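Teaching sessions at Clundari: your questions answered

Do I need to know anything about robots?

Not a thing! If you can pour a cup of tea you already have most of what we want. Getachew Workneh looks after new teachers, and his first lesson is mostly about sitting comfortably and moving at a steady pace.

What does "teaching" mean here?

You do a task through the robot, and we record every movement along with what the cameras see. Do the same job enough times, with small changes in where things start, and the robot can begin to have a go by itself. Our tidying set, Trekuvano, now holds 2,348 recordings, and we love adding to it.

By hand or by remote control, which will I be doing?

Probably both. Teaching by hand means holding the arm and guiding it where it should go, and it's lovely for simple reaches. For jobs that need two arms we use remote control: you move a pair of small handles and the arms on the bench copy you. (Most people giggle the first time. It's a great feeling!)

How long is a session?

It lasts 90 minutes, with a break whenever you want one. Most single recordings are short, so a wobbly one costs you very little.

What if I drop something or knock it over?

Carry on if you can pick it up again, and press the grey pedal if you can't. We keep plenty of the recoveries, as a robot that has only ever seen perfect runs gets stuck very quickly.

Why are the benches full of household things?

Because homes are! We change the wall coverings, the mats and the objects between sets so that the robot doesn't learn one tidy corner by heart.

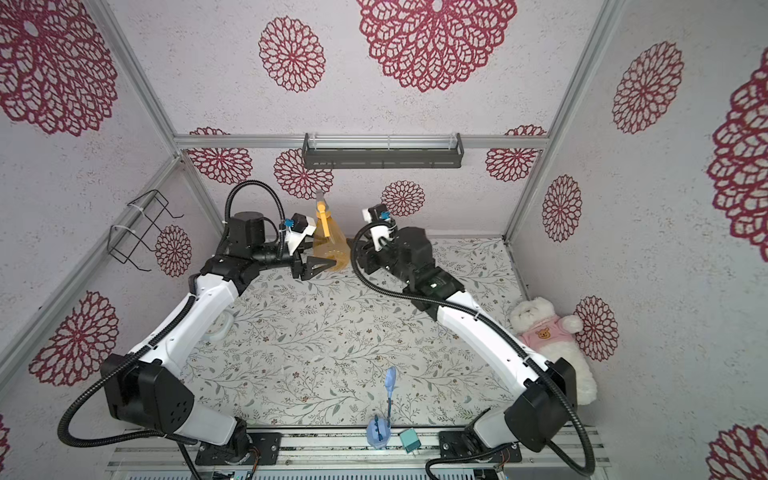 Bottles are a favourite of mine to teach. They're tall, they tip easily, and with two grippers you have to decide which one goes in first and where the other waits. Go slowly on the last bit of the reach and keep an eye on both wrist views.

Can I bring my own objects?

Yes please, as long as they're clean, unbreakable and no bigger than a kettle. Tell us at the desk so they can go on the list for Disedance, our set of odd-shaped things. It has 855 recordings so far and badly needs more variety.

Is there a minimum age?

Sixteen, with a parent's signature if you're under eighteen.

When can I start?

New places open in June. Groups are kept to 5 people so that everyone gets proper time at the controls.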